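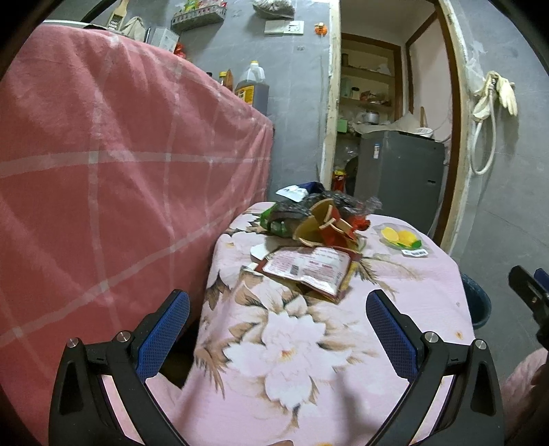 LED灯调到最暗就闪，换个调光器能解决吗？

多数情况能，前提是灯泡本身标着"可调光"。老式调光器是给白炽灯做的，最低负载要求高，一两只LED灯泡功率太小，带不起来，所以闪。换成后沿切相、最低负载低的型号，闪的毛病一般就没了。灯泡不可调光的话换什么都没用，先换灯泡。

Zollier 旋钮调光器 后沿型 86底盒 单路
现货 / 白色、灰色
单价 137元，含税，不含运费
库存 1,130只（两个颜色合计，灰色少）

页面最近更新：2020年6月28日

先说几句

老版页面写得太长，很多人没看完就下单，然后打电话来问零线。重写了一遍。还是长，没办法，能删的都删了。赶时间的直接看"下单前"那段。

做什么用的
装在墙上，代替原来的单开关。旋一下调亮度，按一下开关灯。记忆上次亮度。就这些。没有手机控制，没有遥控，没有语音，不用联网。要智能的请看Clistska系列，另外一页，价钱也不是这个价。

适合
可调光LED灯泡（螺口、卡口、GU10都行，看灯泡上面的字）
可调光LED筒灯，驱动写明"后沿"或"切相调光"
电子变压器带的低压卤素灯
普通白炽灯、卤素灯，还有人在用，也可以

不适合
节能灯（CFL）。哪怕包装上写可调光的节能灯，我们试过几种，效果都差，不建议
铁芯变压器。电感负载，后沿型不能接，会坏
风扇、排气扇、任何电机
0-10V调光的灯具，接口不一样
DALI，同上
灯带：看驱动。驱动是切相输入的可以，驱动是PWM的不行。搞不清楚就把驱动铭牌拍给我们

规格
电压：220–240V 交流，50Hz
调光方式：后沿切相
最低负载：白炽灯20W；LED见下面，别直接套这个数
接线：两线，不用零线（接零线更稳，端子留了）
最低亮度：可调，侧面小螺丝
软启动：有
过热保护：有，自动恢复
过载保护：有，自动恢复
底盒：86型，深底盒比较好装
面板：白 / 灰，哑光
按压：推挽式，旋到哪都能按
双控：可以，另一头用普通双控开关。两头都装调光器不行

最大负载没有写成一个数，是故意的。LED灯泡标的瓦数和调光器看到的负载不是一回事，灯泡里面那个小电路启动时候电流冲得很大，几个灯泡一起冲更大。所以我们按只数来算，而且不同灯泡不一样。随货有张表，常见灯泡都在里面。表里没有的，发型号来问。不要用白炽灯的瓦数去除，除出来的只数会多很多，装上去保护老跳。

关于闪

分几种，不是一回事，客服天天解释，写在这里。

调到最暗时闪。最低亮度设太低了。拿小螺丝刀，侧面那颗螺丝，顺时针慢慢拧，拧到不闪为止。装完面板之前弄，装完再弄要拆面板，麻烦。

任何亮度都闪。先看灯泡能不能调光。能调光还闪，多半是负载不够，接零线。底盒里没零线的，加一只旁路模块，并在灯那头。模块单卖，页面底下有。

每天固定时间闪一阵。电网上的控制信号，有些地区晚上切换电价会发。调光器里有滤波，能压掉大部分，压不掉全部。灯泡便宜的更明显。

关了灯还有一点微光。两线接法，有一点点电流从灯泡过，LED灵敏，就会亮一点。接零线或者加旁路模块。没有危险，看着烦而已。

一只灯闪其它不闪。那只灯泡的问题。换个位置试，闪跟着灯泡走就是灯泡。

关于嗡嗡响

后沿型比前沿型安静得多，调光器本身基本听不到。响的话先去听灯泡，把耳朵凑近（别碰，烫），十有八九是灯泡里的元件在响。换一个牌子的灯泡。卧室用的建议先买一只灯泡试，不要一次买一整盒。

调光器本体微热正常。摸着烫手不正常，关掉，数一下挂了几只灯，和表对一下。
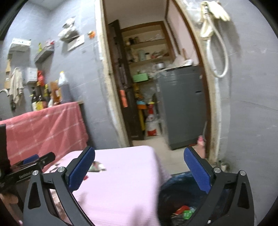
灰墙房间，铺粉色桌布的桌子。

型号怎么选

现在有三个，长得一样，容易买错。

Zollier 单路后沿。就是本页这个。家里大部分情况买它。
Zollier 单路通用。前后沿自动识别，铁芯变压器也能带。贵一些，老房子里面不知道吊顶上藏着什么变压器的，买这个省心。
Manríquez 导轨式。装配电箱里面的，墙上只留一个按钮。装修前没规划的话不用考虑，要重新拉线。

Manríquez那款上个批次缺货，五月补上了，但是只有白色按钮。

和老款的区别

老款旋钮有松动的反馈，新款轴换了，紧一点。刚装上会觉得涩，用几天就好。
老款没有零线端子，新款有。
老款最低亮度在背面调，得把整个调光器从墙里拽出来。新款挪到侧面。早就该改了。
亮度曲线改了。老款前半圈几乎没变化，后半圈一下子亮起来，意见很多。新款分17段，段与段之间是平滑过渡的，手上感觉不到，但是低亮度那一头分得细。看电影、夜里起来喂奶，用的都是那一头。
面板通用，老面板可以继续用，颜色略有色差。

下单前

1. 看灯泡。找"可调光"或者"dimmable"。没有就是不可调。有的牌子只画个图标，一个圆圈里面一条斜线，盒子扔了就看灯泡座上的字。
2. 数灯。一个开关管几只灯，全部都要数，包括镜子后面那只老是忘掉的。
3. 开一下底盒（先断电！）看有没有零线。没有也能装，有更好。
4. 看底盒深不深。太浅的塞不进去，硬塞会压到线。
5. 并排装两只以上的，最大负载要打折，散热不好。表的背面有折扣。

安装

需要有资质的电工来装。下面是给电工看得，不是教程。

断总闸，验电。不要只关墙上那个开关。
火线进L。
灯线进带箭头的端子。
零线进N，没有就空着，端子螺丝拧紧别让它晃。
地线：调光器是塑料壳，不接，但要在底盒里收好，不要剪掉。
双控的，两根联络线进两个箭头端子，火线那一头不装调光器也行，装哪头都行。
上电，先调最低亮度，再装面板。
旋钮最后按上去，对准平面那一侧，不要敲。

剥线长度印在背后。多股软线请压端子，直接拧容易散。

不要做绝缘测试的时候还连着调光器。500V打过去直接报废，不保。每年都有几只这样退回来的，一眼能看出来。

灯泡搭配

经常被问推荐哪个牌子。不推荐具体牌子，同一个牌子换个批次里面电路就换了，去年好用今年不一定。给几条经验：

同一路上用同一款灯泡。混着用，暗下来的时候一只先灭，一只还亮，难看，不是故障。
灯丝灯（那种仿老式的）普遍比较好调，低亮度稳。
GU10便宜的差，贵的也不全好。买前看看评论里有没有人提调光。
调到暗的时候色温不变，还是白的，和白炽灯那种越暗越黄不一样。要越暗越黄的，买"暖调光"灯泡，调光器不用换。
留一只旧的白炽灯泡。怀疑调光器坏了就把它拧上去，能正常调就是LED灯泡的事。这招比打电话快。

电费

调暗了省不省？省。LED灯调到一半，耗电大致跟着降，没有完全降一半，驱动自己要吃一点。但是LED本来就没多少瓦，别指望靠调光器省回它的钱。买它是为了光舒服。前沿老调光器带LED，灯泡容易早坏，换掉之后灯泡寿命应该会好一些，我们自己没有做过长期对比，不敢给数。

待机有一点点耗电，两线接法时更少。旋钮边上有一圈小指示光，晚上找开关用，嫌亮可以关：按住不放，等它闪一下，松手。再按一次同样操作恢复。

客户来信（摘）

"餐厅换了两只，之前那个旋钮一转就嗡，现在没声了。灯泡没换。"

"最低亮度那个螺丝太小，眼睛不好的人找不到。说明书上画一下吧。"
—— 画了，新说明书第二页。

"白色的和我家其他开关不是一个白。"
—— 是的，偏冷一点。介意的话先买块空白面板比一比，面板可以退。

"装完关灯之后走廊灯还有点亮，吓一跳，看了你们页面加了旁路模块就好了。能不能直接附送一个。"
—— 大部分人用不上，附送就要涨价。单卖。

"记忆功能停电以后还在，这点不错。"

配件

旁路模块，并联在灯端，一路一只，不是一只灯一只
空白面板，白 / 灰
双联面板，装两只调光器用
加长螺丝，老底盒深的要用，包装里那对不够长的话
备用旋钮，白 / 灰。掉进沙发缝里那种情况

附件清单：调光器一只，面板一块，旋钮一个，螺丝两颗，负载表一张，说明书。旋钮单独装在小袋里，拆包装看仔细，和纸壳一起扔掉的人不少。

发货

Sturkthorpe仓库发。下午单子当天不一定赶得上，上午的一般可以。整箱20只，整箱有折扣，结算页自动算。拆零不折。灰色整箱先问库存。
自提可以，提前说一声，仓库中午没有人。
大件地址写详细，楼号门牌。写小区名字送不到。

退换

没装过的可以退，包装完整，运费自己出。
装过的，有质量问题换新。请附一张接线的照片和灯泡型号，没有这两样我们查不了，来回问又耽误好几天。
负载超了烧的、打绝缘打坏的、接了电机的，不保。
颜色买错可以换，没装过就行。

技术问题找 Maja Wróbel，邮件比电话快，电话老占线。邮件里请写：调光器型号、灯泡型号和只数、有没有接零线、什么样的闪。只写"闪"一个字的邮件也会回，但是第一封回信就是问上面这些。

下载
说明书（新版，带侧面螺丝位置图）
负载表
双控接线图，单页
老款换新款对照

已知问题
负载表第一版里GU10那一行印错列了，随货的如果是黄色纸，以网上的为准。白色纸的是对的。
指示光在带旁路模块时偶尔会比平时暗，不影响使用，下一批改。
说明书里"后沿"有一处印成"后延"，同一个意思。

相关产品
Zollier 单路通用调光器
Manríquez 导轨式调光模块
Clistska 无线调光开关
旁路模块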